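The Besthorpe Office of the Public Advocate is the town agency that hears complaints from residents about local services, from missed trash pickups to permits that never seem to arrive. It was set up after a charter vote that passed by just 49 ballots, and it has a staff of four.

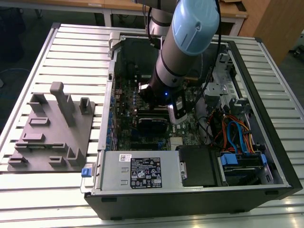
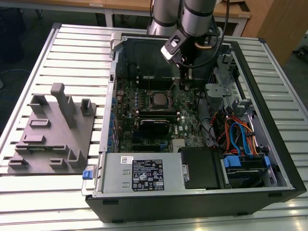 Josiane Sabatier, the current advocate, was confirmed by the town council in September and had earlier spent a good many years as a clerk in nearby Grirnell. The office took in 3622 complaints in its last full year - a busy one, by any measure - and sent 442 of them on for formal review. It can't overturn a decision, but departments do have to answer its letters in writing.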